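Sorting the little connectors (finally)

19th January

I put this job off for so long that the coffee can I'd been tossing connectors into wouldn't close anymore. If you do any tinkering with antennas or old radios you know the can I mean. Screw-on ones, push-on ones, a couple of mystery ones from a swap meet last June, all rolling around together with sawdust in the bottom.

So I dumped the lot and started over, and I picked up a few habits along the way that I wish I'd had years ago.

First, put down cloth. I used to sort on the bare bench and every second part would roll off and vanish under the drill press. A plain gray woven fabric is great for this, because shiny parts stay put and you can see them! Skip anything fluffy. Terry cloth sheds, and lint down in the middle of a connector is a pain to get out (a wooden toothpick works, go gently).

Second, look at each part end-on before you decide where it goes. From the side half of them look the same to me. From the end you can check the center contact and the ring around it, and that's what tells you which family it belongs to. I keep a cheap magnifier on a string for this, and I still get some wrong.

Then bins. I like blue plastic open-topped ones, with a good rolled rim you can grab with one hand.
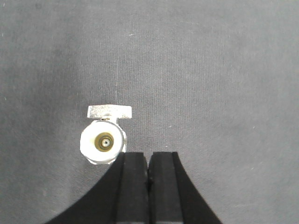
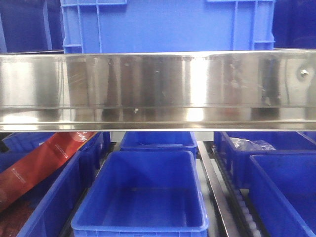 I got my small bins from Golob, the ones in the 6 inch size, and they've held up fine apart from one I stepped on. Don't buy the fancy drawers with dividers until you know what you own. I did that once with a Desta cabinet, 70 little drawers, and ended up with most of them holding one lonely washer each. Start with a few open bins, live with them for a month, and split one up when it gets annoying to dig through.

Labels go on the front wall, below the rim. If you stick them on the rim itself your thumb rubs them off. Painter's tape and a fat marker are plenty.

Anything bent or crusty gets its own bin, and I go through that one when it's raining. A lot of it is fine after a wipe with rubbing alcohol on a cotton swab. Let it dry all the way before you put it back with the good ones.

Next up is the screw jar. Wish me luck, it's a big jar.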